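Course Materials > Automation Purchasing > Handout 4

Print this page | E-mail this page

Budgeting for a bin-picking cell

Vendors quote the arm. Skurkico's brochure has a page on reach and payload and one line on grippers. Ask what the price leaves out: mounting, cabling, guarding, spare fingertips, and the hours someone spends clearing missed picks.

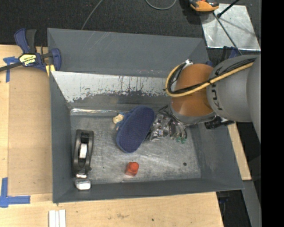 Be suspicious of any pick rate measured on identical parts. Ask for a trial of 200 picks on your own mixed items, and get the failures in writing. Govasholm's quote listed a replacement fingertip set at $1,509 and left out how long a set lasts. I would budget for two.

For November: bring one real quote and mark every cost it skips.

Related items
Reading the Ebrahimi service contract
Lease or buy: the Branach worksheet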